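Section 6. Your First Tidying Exercise

Before you ask your Gurlow arm to put anything away at home, please give it an afternoon with the blocks. We know you bought it with the dinner dishes in mind, and we'd love to tell you it's ready for them, but sorting and nudging small, solid things is where household machines stand today – and it's a good deal more fun to watch than you might expect.

1. Bolt the practice board to the table and check that it doesn't rock.
2. Set out the blocks with plenty of bare wood between them. Crowded blocks get shoved along together, and the arm loses track of which one it meant to move.
3. Lower the rod until the tip is just above the board, beside the first block you want moved.
4. Choose Slow Push from the Chores menu and let it make up to 30 tries.

CAUTION: Keep fingers, sleeves and curious cats away from the board while the arm is powered. 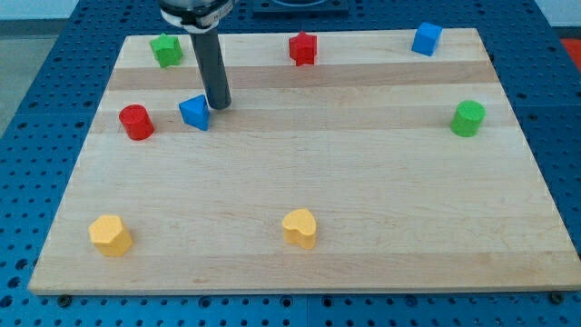
Halima Lukumay wrote to us after her first week that she could clear a whole playroom floor in the time the arm took to push one star into a corner, and could we please tell her when it would learn to pick up socks. It's a fair question, and we don't have a date for her. Socks fold and snag and change shape, and a rod that can only push has no good way to deal with them.

NOTE: If a block tips over, press Pause, stand it up again by hand, and press Resume. The arm will look the board over before it carries on.

5. When the arm finishes 17 pushes in a row without a pause, go on to Section 7, where we try the same thing with plastic cups.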